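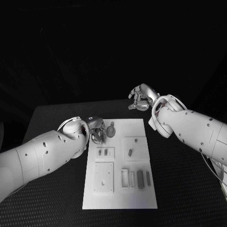

Do you need written rules for a benchtop robot that only handles small parts?
You need a short set that everybody at the bench follows, and it has to cover who can start the arms, where hands may be while they're live, and how the parts get laid out between runs.

That's pretty much what the Pralleck bench rules kit gives you, and I've been living with it since March. It's a 28-page booklet, a pad of sign-off sheets, and a set of laminated cards to hang by the station. We paid 238 dollars for ours, which made me wince a little (it's paper, after all!), but I've changed my mind about it.

The layout card is my favorite. You draw your board once, give every peg, plate, tray and block a home, and before each run somebody checks the real thing against the drawing. I used to do this by memory and I was bad at it. Shiyu Yan caught me twice in the first week with a peg standing in the wrong spot, and I'd have sworn both times that the board was fine.

The hands-off rule is simple too. Nothing human crosses the table edge until the arms are stopped and the person at the stop button says "clear" out loud. It feels silly for a day or so and then you stop noticing. The kit also wants 30 seconds of quiet after a stop before anyone reaches in, and I'll admit we grumbled about that one. We kept it.

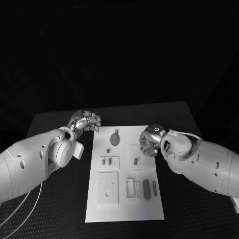 Cables get a whole page, and it's a good one. Every cable on or near the table goes on a list, with a note on where it should run and who last looked at it. Wichai Khamphan added a column for the bend at each wrist, and I'd love to see that in the next edition.

Now the gripes. The pad has 100 sheets and we went through it in roughly a month, and refills only come through Drelport, who are slow. The section on two-armed setups is thin — a page and a half, mostly about keeping the arms from meeting in the middle, with very little on which one gives way. We wrote our own rule for that and taped it inside the cover. And please read your local safety standard as well, the booklet says so itself on the first page.

Four stars from me. Get the spiral-bound version if they still have it, the glued one won't stay open on the bench.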